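Paddle cases go missing at Moradi club, again

The Moradi table tennis club has put out its spring appeal for lost cases, and this year it would like members to look under their own beds first.

The club lends out 30 padded cases with its paddles each season. By Wed 14 March, 9 had failed to come home. One is understood to be carrying sandwiches in Grudska.

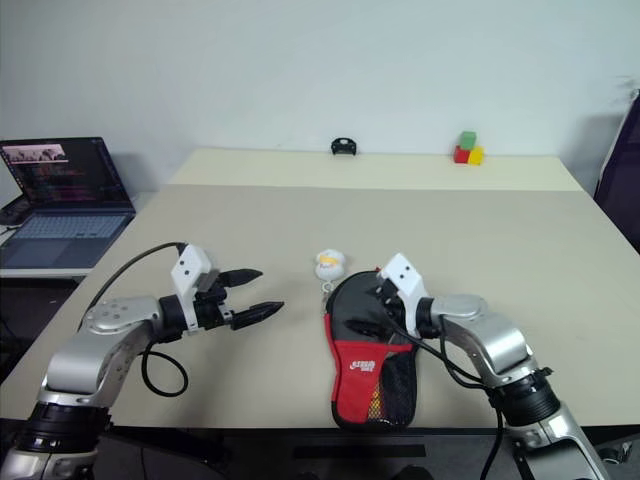
Under the new rules, a paddle goes back in its case before it goes back on the shelf, and the zipper gets closed all the way. Balls belong in the pocket. Keys, gum and parking tickets do not, though last season's cleanout suggests opinion is divided.

Members who return a case before May will pay nothing. After that the fee is $2 a week — a sum the club calls a deterrent and most members call cheaper than buying a case.

Returns can be left at the front desk during evening sessions. The club will also take back any paddles that happen to be inside.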